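Notes from the sewing corner

Hello again! I spent most of November hemming curtains for the hall at Nindelham, and I have opinions now. Strong ones. The old pair had been up so long that the linings had faded in stripes, and when we took them down the hooks came away in my hands (I found the last one in my coat pocket a week later).

The fabric came from the Skasley mill shop, a heavy cotton in a sort of mustard. I washed it first, the whole lot, two loads at the laundromat at seven in the morning, and I'm so glad I did, as it shrank by a good hand's width. If I'd hemmed it straight off the bolt, the stage curtains would be flapping at knee height by spring. Please wash your cotton!

The whole job came to $492 with thread and heading tape, which left us enough for a new iron. I did the side seams by machine and the bottom hems by hand, in the evenings, with the radio on, and I can report that a hand hem on heavy cotton goes much better with a longer needle than you think you need. Beeswax on the thread helps too. Let the curtains hang for a few days before you pin the bottom, and pin them where they hang, because no floor in an old building is level. Ours is off by a full two inches from one end of the stage to the other.

I've kept the offcuts, so if you want mustard cotton for bags or cushions, come and ask me.
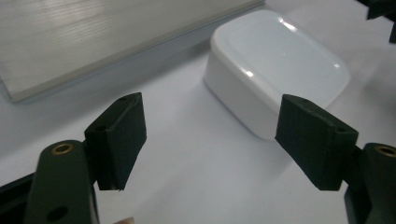

Next month: zippers

I've been putting this one off. Bring a skirt or an old cushion cover, and we'll start at 7 p.m. in the back room as usual. There's tea, and the new iron!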